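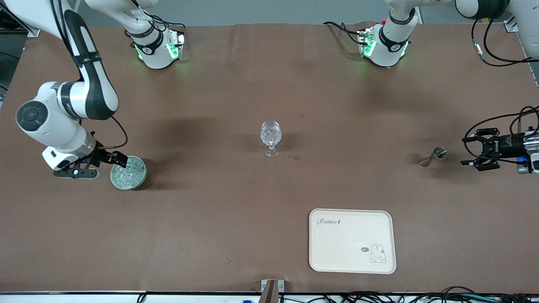 Brirley Robotics Group, Two-Arm Bench Team

How to recover when the right-side gripper drops the jigger
Written by Carla Darwish, with a good deal of help from Elango Rai
Last updated April 12, 2019

If you've spent any time on the drinks bench you have probably met fault 1309 already, and if you haven't, you will, so get yourself a cup of coffee and read through this once before your first session alone. The fault means that the gripper closed further than it should have with an object in it. In everyday words, the arm thinks it's carrying the jigger and the jigger has gone somewhere else. Usually it's lying on its side on the cloth a little way from the fingers, looking perfectly innocent.

I'm writing this up at some length after what happened on run 41 of the Bamia routine in November. The jigger slipped, Amado Ignacio reached in to pick it up (as any of us would have done back then, me included!), and the other arm, which was still holding the bowl of ice by its rim, went on to its next move. It passed close enough to his sleeve to brush it. He was fine, the bowl was fine, and we mopped up some meltwater, but it gave us all a fright and we changed the way we do things that same afternoon.

The part that caught Amado out is that a grip fault on one arm only pauses that one arm. The lights on the joints stay green on both sides. Green tells you the motors have power and the controller is happy with them, and it says nothing at all about whether an arm is about to move.

Before you touch anything

1. Press the red stop on the bench pendant. The Pause button on the Flornen screen won't do, as it waits for the current move to finish, and some of the moves in Bamia are long ones. Use the real stop every time, even if both arms look as if they have settled down for the night.

2. Say "stopped" out loud. It feels silly when you're by yourself, and I'd still like you to do it so that it's a habit when you have company.

3. Look at what the other arm is holding. The brakes will hold the joints where they are and the fingers will keep their grip, so a bowl held by the rim will stay put. Put one hand under the bowl anyway before you do anything else on that side. A bowl full of ice is heavier than you remember, and it all hangs off one edge.

Getting the bowl down

4. With your hand under the bowl, go to the Flornen screen, choose the arm that has it, and pick Manual Release. The fingers open slowly. Let the weight come into your palm, ease the rim out from between the fingers, and set the bowl well back from both grippers. If your arms are short like mine, ask somebody to press the button for you.

Please don't pull the bowl free against a closed gripper. Jerome Bañez tried that once with the old rubber pads, and we spent most of a week waiting for new ones.

5. Move the glass next. Cut crystal and moving metal don't mix, and the stem is the first thing to go if a finger catches it. Pick it up by the bowl of the glass, check the rim and foot for chips, and put it over on the side shelf.

Picking up the jigger

6. Now you can reach for the jigger. Wipe it inside and out with a dry towel, and run a thumb around both rims to feel for dents. A dented cone will sit crooked in the fingers and you'll be back at step 1 within minutes. Spares are in the Pangilinan cabinet, second drawer, under the tea towels.

7. Blot any drips on the cloth. You don't need to get every mark out (the cloth has had a hard life), but a wet patch can make the foot of the glass slide when it's set down. 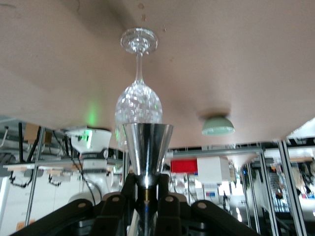 Checking the grip before you restart

8. Open the wrist camera view for each arm in turn. Bear in mind that the cameras ride along with the wrist, so depending on how the arm is turned you may be seeing everything upside down. Shiela Baluyot tells every new person to find the foot of the glass first and work out the rest from there, and I've never come up with better advice than that.

9. Go to Tools, then Grip, and read the two values for the jigger. Force should be 40 percent and the opening before the grasp should be 35 millimeters. If somebody has been testing a different tool, these may well have been changed and not put back. That was the whole cause of run 41, I'm sorry to say, and the person who hadn't put them back was me. Type the right values in, press Save, then leave the page and come back to make sure they stuck.

10. Hold the jigger at its narrow middle between the open fingers, choose Close, and take your hand away once it's gripped. Give it a gentle tug downward. It shouldn't shift. If it does, clean the finger faces with alcohol and try again before you think about raising the force.

Starting up again

11. Send both arms to Home from the pendant with the bench clear. Watch the cables as they go, especially the loops near the upper joints, and stop if one pulls tight.

12. Put the glass, bowl, and jigger back on their marks, step behind the yellow line, release the stop, and begin Bamia from the top. Flornen will offer to resume from the step where it failed. Say no. It still believes the jigger is in the gripper, and it will happily pour from nothing over a glass you've just moved.

13. Write the run number and the fault in the bench log, along with anything that touched a person, however lightly. Elango reads the log every morning and would much rather have ten dull entries than miss one that matters.

If you get 1309 twice in a session with the right grip values, leave the stop pressed in, hang the tag on the pendant, and come find Elango or me. We'll swap the finger pads together, and you can see how it's done.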